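Search the newsletter Search Clear

ENDOW NOTES, October
Teaching by hand: where the marker-cube work has got to

Quick one as the print deadline is at 4 pm and Folke wants the page back. We've finished the second round of the hand-held gripper study and the numbers are good enough to share. Full write-up to follow when Bjarke has checked the tables.

For anyone who missed the summer issue. The Endow project collects demonstrations with hand-held grippers, one in each hand, and trains the policy on those. No arm in the room while you record. You pick the thing up, squeeze the trigger, put it down where it goes, and the camera on the tool sees what the arm's wrist camera will see later on. Much faster than teleoperation, and people get the hang of it in a morning. The trouble has always been knowing where the hands are. Camera-only tracking drifts when the wrist turns quickly, or when all it's got to look at is a plain white wall (we have plenty of plain white wall).

So, round two. The question was small. Does it help to let each gripper see the other one? We put a printed marker cube on the gripper and add a second estimate of the pose whenever the cube is in view. Petrică wrote the fusion step over a few evenings and it is shorter than the comment explaining it. Head camera footage gives a third estimate, used only when the first two disagree.

What we recorded: 781 demonstrations, all two-handed, 38 of them thrown out by the automatic check. Tasks were folding a tea towel, opening a jar, passing a cup from left to right, and loading a small rack. Five people doing the recording, same instructions for everyone, no practice beyond the first session.

What we got. Trained the same policy twice, once on the old tracks, once on the fused ones. Same seeds, same hours on the cluster, nothing else touched. Then 25 trials per task on the two-arm rig upstairs. Cup passing went from 14 successes to 21. Jar opening 11 to 17. Tea towel 16 to 18, which I wouldn't hang much on. Rack loading didnt move at all, 19 both times, and Ovidiu thinks that's down to the rack being fixed, so the arms hardly need to know about each other. Sounds right to me. We'll try it with a loose rack.

The failures are more interesting than the scores, if you like that sort of thing. With the old tracks the cup hand-over mostly failed in the last bit, left hand opening early, right hand closing on air. With the fused tracks that one nearly goes away. What's left is mainly the cup tipping after a good grasp, and that is a finger-force problem. Tracking can't fix it.

Things that went badly. Cubes glued on slightly squint, so the first batch had an offset nobody spotted until Onni plotted left against right. Those recordings were corrected afterwards, and kept. Glare off the ceiling lights also washes out a marker face at some angles. Matt paper helped. Moving the lights would help more but they're not ours to move. And if you cross your wrists the cube vanishes from view altogether and you're back on camera-only for that stretch. The fusion copes, the path just gets a bit wobblier.

Vidar (our tracking code, not the person downstairs) now has the cube option switched on by default. If you're on the old branch please pull before you record anything else. Config files from before the change will load without complaint and give you the wrong scale, so check yours. Twice, ideally. I lost a whole afternoon to that.

Stoica have asked whether it works with only one gripper. No, or not in this form. With one tool there's nothing to look across from. You could fix a cube to the table and get some of the benefit, and Bjarke wants to try it, but it isn't in this round and I'm not promising a date.

Next up: the loose rack, a set of longer tasks, and a fair comparison with teleoperation on the same objects. People keep asking for that last one and they're right too. Plalirton are lending us bench space for the long tasks, thanks to them. We also need more left-handed people! All five so far were right-handed and the left gripper data is noticably stiffer. Half a day, lunch included. Write to Folke.

Data release is planned once faces and bystanders have been blurred in the head camera footage. Petrică has the script, it's slow. Tool camera footage goes out first.

3 comments 12 shares 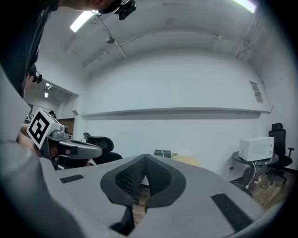
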